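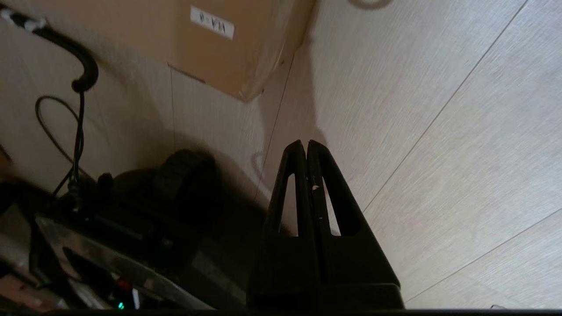 Gripper closed next to a cardboard box, floor station.

About Taruser

Taruser is a small company that records people showing robots how to do ordinary jobs. A trained operator guides the robot through a task, by hand or by remote control, and we save everything the robot saw and did along the way. Our customers use those recordings to teach their own machines. We don't build robots for sale and we don't sell the finished robot software. We do the showing.

How we started

The company began with two people and one arm on a borrowed workbench. Both of us had worked at a firm that programmed packing machines, and we had spent a lot of time writing down positions: go here, close, lift, go there, open. It worked well as long as the parts came down the line the same way every time. When a customer asked for something less regular, such as taking soft goods out of mixed cartons, the list of positions got long and the results got poor.

One evening in November we gave up on the list and moved the arm by hand through the whole job, recording as we went. Then we did it again with the carton turned a little, and again with the carton further away. By the end of the month we had a shelf of drives and a fair idea of what we wanted to do for a living.

Today there are 21 of us. Most are operators. The rest look after the machines, check recordings, and talk to customers.

What we do

A project usually starts with a customer who has a robot and a task it can't do yet. We ask for three things: the robot or one just like it, a plain written statement of the task, and a clear answer to the question of when the task is finished. The last one takes the longest. "Put the item in the box" sounds simple until you have to decide whether an item leaning on the edge counts.

Once that is settled, we set up a station and begin. There are two ways we show a task.

The first is hand guiding. The operator holds the arm itself and moves it through the job while the motors are set to give way. You feel the weight of the arm, and you learn quickly which positions it doesn't like. It suits short tasks at table height and it is the method new operators learn first.

The second is remote control. The operator sits or stands away from the robot and moves a set of hand controls, and the robot follows. On mobile bases this is nearly always how we work. It takes longer to learn. The operator has to judge distance through the cameras, and for the last few inches the wrist camera is often the most useful view on the desk. Our own control software for this is called Cistumus. It started as a quick fix for delay between the controls and the arm, and it has grown into the program we use on every station.

Customers sometimes ask which method is better. We pick by task. If the job needs a light touch against a surface, we lean toward hand guiding. If it involves driving up to something and reaching down, we use the controls.

Working on the floor

A good part of our work happens at floor level. Many of the jobs people want done in homes and storerooms start there - things to be picked up, boxes to be emptied, boxes to be filled. Working low is harder than working on a table. The arm is reaching past its own base, shadows fall where you'd like to see, and the gripper can hide the very spot you are aiming for.

Boxes get a lot of our time. A cardboard box has walls that bend, flaps that come loose, and corners that catch a fingertip. It slides when pushed. From the wrist camera, a box seen from outside and a box seen from its open side hardly look like the same object, and a robot has to be shown both. We record approaches from the front, from the corners, and from angles a person would never choose, so that the robot has something to go on when it ends up there by itself.

We use plain boxes and we keep using them after they get knocked about. Dents and holes stay in.

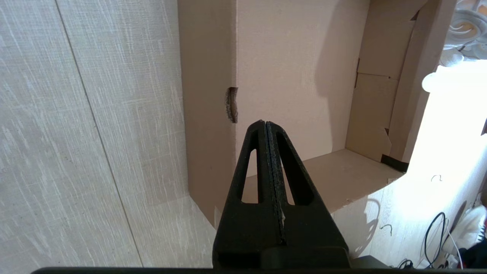 Facing the open side of the box, fingers together. The back corner of the cardboard is torn.

The same goes for light. Early on we put up blinds and even lamps all round, and every recording looked very tidy. Then a customer's robot had trouble in a room with strong light from one side. Now we let the light vary over a project, and we write down what was on at each station so a customer can sort by it later.

What a session looks like

Operators work in pairs. One is on the controls and one is the resetter, who puts the task back to its starting state after each attempt and calls out anything odd. They trade places during the shift. Remote control is tiring in a way that's hard to explain to people who haven't tried it, and an operator who is tired starts to make small jerky corrections that end up in the recording.

Each attempt is marked as it ends: good, usable, or failed. We keep the failed ones. A customer may not want them at first, but a good share come back later asking for attempts where the robot missed and then recovered, and you can't easily make those up after the fact.

Before a session we run through the same short list:

Check that the gripper opens and closes fully.
Wipe the camera covers.
Clear cables from the path of the wheels.
Record one practice attempt and play it back.
Test the stop button from the operator's position and from the resetter's.

Afterward, a checker who was not at the station watches a sample of the recordings from start to finish. Checkers look for skipped frames, wrong marks, and motion that doesn't match the written task. If a sample has problems, the whole session gets watched.

How operators are trained

We hire from all kinds of jobs. Our operators have come from sewing, forklift driving, dental labs, restaurant kitchens and video production. Good hands help. Patience helps more, and so does being willing to do a plain task many times and do it properly each time.

Training takes 6 weeks. The first part is hand guiding on a table, with blocks and cups. After that comes remote control with a fixed arm, and then a mobile base. The final exercise is called Zumby, after the name painted on the first crate we used for it. The trainee drives up to a container on the floor, reaches in, takes out one item without moving the container, and backs away. It has to be done cleanly 38 times in one shift. Retries are allowed and most people need them.

Operators who have been here a while often end up shaping the tasks. They notice that the written steps ask for a grip nobody would use, or that a task is really two tasks and should be recorded that way. We pass this on to the customer and the task is usually changed.

What customers receive

At the end of a project the customer gets the recordings, the marks for each attempt, the camera views lined up in time with the arm positions, and a written log of each session. The log lists the station, the robot, the light, the objects used, and anything that was repaired or swapped. If a finger pad was replaced halfway through, it's in there.

Recordings made for a customer belong to that customer. We don't reuse them for other work. For our own training and testing we record separate material at our own stations.

We turn down some work. We don't record tasks that involve people being touched or lifted by a robot, and we don't record inside occupied homes. We also say no when we think the gripper can't do the job. It is better to hear that from us in the first week than from the recordings at the end.

Where we are

Our shop is in the Marinescu Building, on the ground floor. The entrance is on the side by the loading dock. There is one large room for the mobile bases, a smaller one with the table stations, and an office at the back where the checkers work. The mobile stations run in two shifts, and the table stations run during the day.

Customers are welcome to visit while their project is being recorded, and we encourage them to take a turn on the controls. A half hour of trying to reach into a box by remote control tends to make the talk about task steps go faster. Please wear closed shoes and let us know ahead of time so we can set aside a station.

Working with us

If you have a task in mind, send us a short note with the type of robot, the type of gripper, and a few sentences on what you want it to do. A phone video of a person doing the job is very useful. We'll answer with questions, and then with a plan that says how many attempts we think it will take and which method we would use.

If you would like to work here as an operator, write to us through the contact page and tell us what you've done with your hands. No background in robots is needed. We bring in new operators in small groups, and everyone who applies is invited to try the table station before either side decides.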